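Visite de l'atelier Curkow : le moulage, le magasin et la salle de préparation

Nous sommes arrivés un peu en avance et il a fallu attendre à la grille. Le parking visiteurs est derrière le bâtiment, du côté du quai de chargement, et le panneau n'est visible que dans un sens. Quand on vient de la départementale, on le dépasse. Nous avons fait demi-tour au rond-point suivant, comme la voiture qui nous précédait.

La journée portes ouvertes avait lieu le jeudi 12 août 2021. Elle devait se tenir en février et avait été repoussée. L'inscription coûtait 3 euros, à régler en ligne, et on recevait un créneau précis. Le nôtre était à 10 h 15. Nous avions fait 254 kilomètres, dont une bonne partie la veille au soir, avec une nuit dans un hôtel sans intérêt près de la gare.

L'accueil

À l'entrée, on échange sa pièce d'identité contre un badge. On reçoit aussi des surchaussures, des lunettes et un plan photocopié. Le plan était utile, mais il datait d'avant l'agrandissement et la moitié droite du bâtiment n'y figurait pas. Le groupe était petit. Masque obligatoire partout, y compris dans la cour, et une porte sur deux restait ouverte pour l'aération.

La surface totale est de 1 826 mètres carrés depuis les travaux. Le chiffre est écrit sur un panneau dans le hall, à côté d'une photo aérienne du terrain. Avant Curkow, le site appartenait à une entreprise de menuiserie, et on voit encore dans la cour l'ancien silo à copeaux, qui sert maintenant à ranger les vélos.

Le moulage

La visite commence par l'atelier de moulage. C'est la partie la plus bruyante et on nous a distribué des bouchons d'oreilles avant d'entrer. Deux presses tournaient, une troisième était ouverte pour un changement de moule. Nous sommes restés longtemps devant celle-là. Le moule est levé au palan, posé sur un chariot bas, puis poussé jusqu'au rayonnage du fond. L'opération complète a duré 49 minutes selon la feuille accrochée à la machine, mais nous n'en avons vu que la fin.

Les pièces sortent chaudes et passent sur une table où l'on coupe les bavures à la main. Le couteau est un modèle à lame courte, remplacé plusieurs fois par poste. Les chutes partent dans un broyeur et une partie de la matière est réutilisée. L'odeur est assez forte près des presses, beaucoup moins dès qu'on s'éloigne vers la table.

Nous avons pu toucher quelques pièces refroidies. L'extérieur est mat et l'intérieur légèrement plus lisse. Les rebords sont plus rigides qu'on ne l'imagine en les regardant.

Le magasin

On traverse ensuite un couloir pour rejoindre le magasin. Rien de spectaculaire : des palettes filmées, des cartons, une balance, un poste informatique. Le logiciel de stock s'appelle Stokivix. On scanne l'étiquette du carton, puis celle de l'emplacement, et l'écran passe au vert. Quand les deux ne correspondent pas, il faut tout reprendre depuis le début, ce qui est arrivé pendant la démonstration.

Une partie de la visserie vient de chez Matlala, avec une livraison par semaine. Les cartons vides sont pliés et attachés par paquets près du quai. Le magasin était frais et c'était agréable, car la salle de moulage ne l'était pas du tout.

J'ai posé une question sur les emballages. Les films et les sachets transparents sont triés à part, dans une cage grillagée. Les cartons en bon état resservent pour les transferts internes.

La salle de préparation

Dernière étape avant la pause, et pour moi la plus intéressante. On y regroupe les pièces avant le montage. Le rangement est simple à comprendre : une étagère jaune à deux niveaux, avec les coques noires en haut et les petites pièces en bas. Les coques sont posées l'une après l'autre le long du plateau, sans être empilées. Au niveau inférieur, on trouve surtout des disques gris, disposés en deux rangées.

J'avais une étagère du même genre dans mon garage et je ne m'en étais jamais servi de cette façon. Chez moi, les petites choses finissent toujours en haut, où on ne les voit plus. Avec les grosses pièces en haut, on garde le bas libre pour ce qui se prend du bout des doigts.

Un bac en plastique clair est posé au sol, avec des cartons dedans. Je m'attendais à des casiers à couvercle, comme dans le magasin. Le bac à bords épais est plus commode pour déposer une pièce encombrante debout.

Nous y sommes restés une vingtaine de minutes.
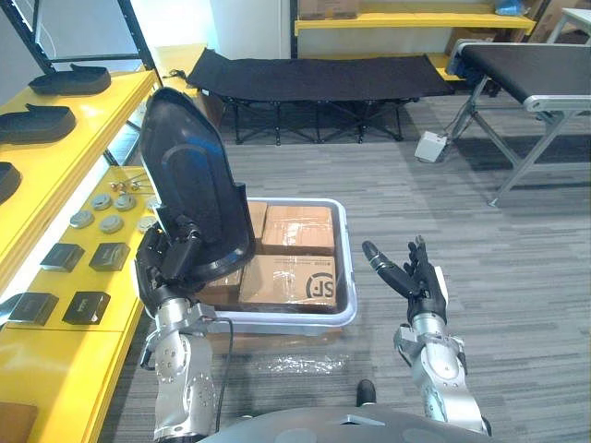
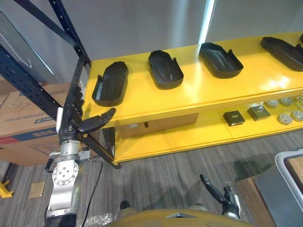
Sur la deuxième vue, le carton brun et les deux petites boîtes noires du niveau inférieur. 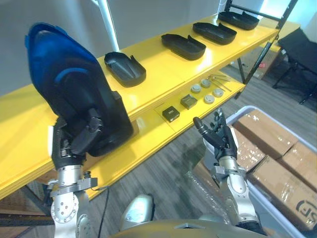
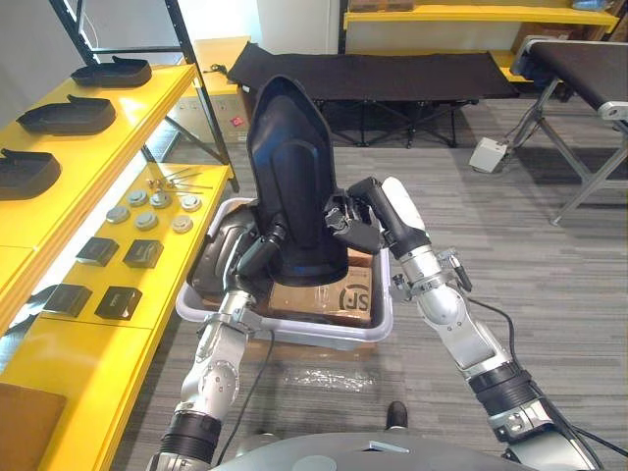

La pause et la salle d'exposition

La pause était prévue dans la cour, sous une tente. Café, jus de pomme et biscuits secs emballés individuellement. On pouvait s'asseoir sur des bancs espacés, un groupe à la fois. Le café était trop léger mais il était compris dans l'inscription.

La salle d'exposition se visite librement après la pause. Elle se trouve au premier étage, par un escalier métallique assez raide. Il y a un ascenseur, il faut le demander à l'accueil. On y voit d'anciens moules, des pièces ratées avec l'explication du défaut, et une vitrine consacrée à la gamme Tratovetti, arrêtée depuis plusieurs années. Les pièces ratées m'ont plus appris que le reste. Un manque de matière dans un angle, un retrait trop important au centre, une bulle prise dans l'épaisseur : une fois qu'on les a vus de près, on les reconnaît sur des objets courants.

Les légendes sont écrites en petit et l'éclairage de la vitrine fait des reflets. Il faut se placer sur le côté pour lire. Un classeur posé sur la table reprend les mêmes textes en plus gros, je ne l'ai trouvé qu'en sortant.

Ce que j'aurais aimé voir

Le montage n'était pas ouvert au public ce jour-là. On l'aperçoit par une porte vitrée au bout du couloir, sans distinguer grand-chose. C'est dommage, car après la salle de préparation on a envie de savoir où vont les coques et comment elles sont fixées. Selon le programme affiché dans le hall, cette partie devrait être ajoutée à la prochaine édition.

Le bureau d'études ne se visite pas non plus. Quelques plans étaient affichés dans l'escalier, sans cotes.

Informations pratiques

La visite guidée se fait en français. Prévoir des chaussures fermées, les sandales sont refusées à l'entrée et deux personnes de notre créneau ont dû retourner à leur voiture. Les sacs à dos restent au vestiaire. Les enfants sont admis dans le magasin et la salle d'exposition, pas au moulage.

Pour déjeuner, il n'y a rien dans la zone. Le village est à dix minutes en voiture et la boulangerie ferme à 13 heures. Nous y sommes arrivés juste à temps et il restait des quiches.

Les inscriptions pour l'année prochaine se feront au même endroit, sur le site de Curkow. Les créneaux du matin partent les premiers.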